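About Us

Sekora is a small research group in Matville that teaches robots to handle food nobody designed for robots. We have three full-time people, one arm, and a grocery bill that our accountant, Dzintra Lepik, has stopped asking questions about.

We began with blocks, like everyone. Blocks are wonderful. They have edges, they stay put, and a paper about them practically writes itself. Then Jintana Intarasuk joined us from a restaurant kitchen by way of a computer science degree, watched a week of block stacking, and asked when we were planning to pick up something a person might eat.

So we moved to noodles, leafy greens and shredded cheese – things that tangle, droop and come apart. Our method is called Futine. Before the arm commits to a grasp, it makes a short, light tug and watches how far the pile moves with it. A small model turns that motion into a guess at how much food will come along if the gripper closes and lifts. If the guess is too far from the portion we asked for, the arm lets go and tries another spot.

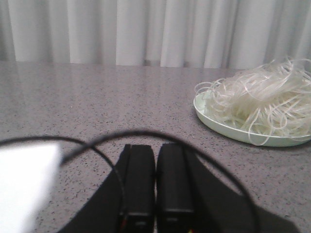 Training took 400 tugs, which sounds modest until you have reset the pile after each one. In our tests, Futine reached the requested portion in four tries or fewer on most piles. Without the tug it needed up to eight, and it sometimes took the whole serving, which we scored as a failure and Deividas Kütt scored as lunch.

It still does badly with anything sticky. Gintarė Jõgi is working on that, and has asked us to stop suggesting oil.

Jurgita Ozoliņš runs the group and writes most of our papers, including the limitations sections, which are longer than usual. We share our code and our failed runs with anyone who asks. The failed runs are more popular.

We're upstairs in the Rätsep building, second door past the elevator. Visitors are welcome in the afternoon. Please eat first.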